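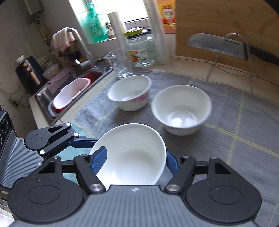
The white bowls, on the striped cloth in my kitchen

Brown mark on old white plates, and how do I store the set without wrecking the flowers?

Posted by Leonor Calado, 2023-12-07

Hi all, long-time reader, and I finally have something to ask. In October I bought a mixed lot of dishes at the Mahlangu thrift store, mostly plain white with little flower decorations, the kind my grandmother had for everyday. I paid 16 dollars for the whole box and I'm still very pleased with myself! There was no maker's name I could read on any of it, so please don't ask me what it is (my sister already did, several times).

I want to use them, that's the whole point. I don't have a china cabinet and I'm not going to get one. What I have is one shelf above the counter, a bit narrow, and right now everything lives out on a folded-open cloth because I can't decide how to put it away. The bowls don't nest very deeply, so a pile of them gets tall fast and I get nervous. The plates are shallow with a curved rim, so they stack fine, but the flowers are on the rim and I'm scared of rubbing them off. 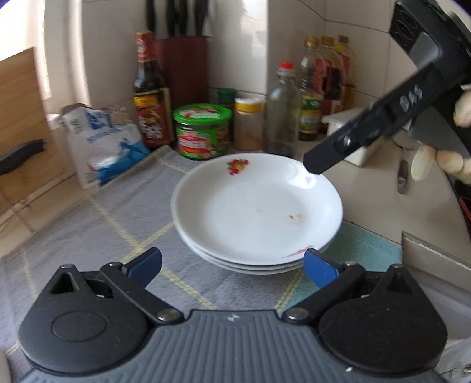 Cleaning is my other question, and the one that bugs me more. I've washed everything by hand twice with regular dish soap and a sponge and most of it came up beautifully, nice and shiny. The plate on top of the stack is the one I can't stop looking at. It has a small brownish stain on the flat part, off to one side, with a darker speck in it. I can't feel anything when I run a fingernail over it. Is it food, or tea, or is it in the glaze? I have a bottle of bleach under the sink and a very impatient husband who says to use it. The red flowers are still bright and I'd hate to lose them over one little spot.

So, two things I guess. What would you try on the mark, and in what order? And how do you stack bowls and plates with flowers on them if you only have one shelf?

Thanks so much in advance!

Ermelinda Paiva wrote:

Put the bleach back, Leonor! I've had flowered dishes in daily use for most of my adult life and bleach is the one thing I keep away from them. The flowers on a lot of older everyday china sit on top of the glaze, and they can go dull on you. If there's any hairline crack in the glaze it can also get underneath, and then you've got a bigger problem than a brown spot.

What I'd do is start with baking soda. Make a paste with a few drops of water, thick enough that it stays where you put it, and dab it just on the mark. Leave it while you have your coffee. Then rub with a soft damp cloth, small circles, and rinse. Keep it off the rim. You may need to do it again the next day, and that's fine, don't lean on it harder to make up for being in a hurry.

If that does nothing, lay a cotton pad soaked in ordinary 3 percent hydrogen peroxide from the drugstore on the spot and cover it with plastic wrap so it doesn't dry out. Overnight is fine. It should stay in the flat part of the plate and not touch the flowers, and I'd wear gloves. Rinse it really well and wash with soap before anyone eats off it. I got an old tea ring out of a saucer this way, although it took roughly a week of changing the pad and I had forgotten about it for part of that.

If it's still there after all that, I'd call it part of the plate. Sometimes a speck got fired in at the factory and there's nothing on the surface to clean. You said your fingernail doesn't catch, which could go either way. Look at it with a magnifying glass in daylight. If you see fine lines running out from the speck, I'd stop soaking it altogether and keep it for toast and cookies.

For the shelf – put something between the plates. I cut circles out of an old flannel sheet with pinking shears, a little smaller than the plate. Paper towel works too but it slides around and looks like you're about to move. Felt is lovely if you feel like spending the money.

Eskil Öberg wrote:

just put them in the dishwasher, mine have been going through for years. some of the flowers are paler than they were but who looks at them when there's soup in the bowl

Teresa Tavares wrote:

I'd skip the dishwasher if you like the flowers, Leonor (sorry, Eskil). Ermelinda has the stain covered, so I'll just do the shelf part. I have a shallow shelf too and I fought with it for ages.

Bowls first. Don't put one inside the other until they lean. If they don't sit down level when you nest them, they're going to rub on the way in and out every single time, and the outside of the bowl is where your pink flowers are. I ended up with a wire shelf riser called the Undar. It's a little table, basically, and it stands on the real shelf. Plates go underneath and bowls go side by side on top, so you never have to lift the bowls to get at a plate. Measure first! I bought mine without measuring and the legs hung over the front by a finger's width, so I had to swap it for the smaller one.

Take the height of your tallest bowl as well, and leave enough space above it for your hand. I forgot the hand part.

Also, the stripy cloth you've got them standing on is a good idea, I'd keep doing that when you wash up. A tiled counter is hard on rims if you put something down a bit crooked, and I've chipped a very nice saucer on a grout line. I fold mine double next to the sink and everything gets drained on there.

One more thing about stacking plates. Lift, don't slide. If you want the one in the middle, take the top one off and set it down. I had to train the whole house on this and I'm still working on my son.

Leonor Calado wrote:

You're all wonderful. The bleach has gone back to the laundry room and the baking soda is on the plate as I type this. I measured the shelf too, and a riser will fit if I move the coffee cans. Does flannel need washing before you cut the circles? Mine is brand new and very fluffy.

Ermelinda Paiva wrote:

Yes, wash and dry it first or you'll have lint on everything.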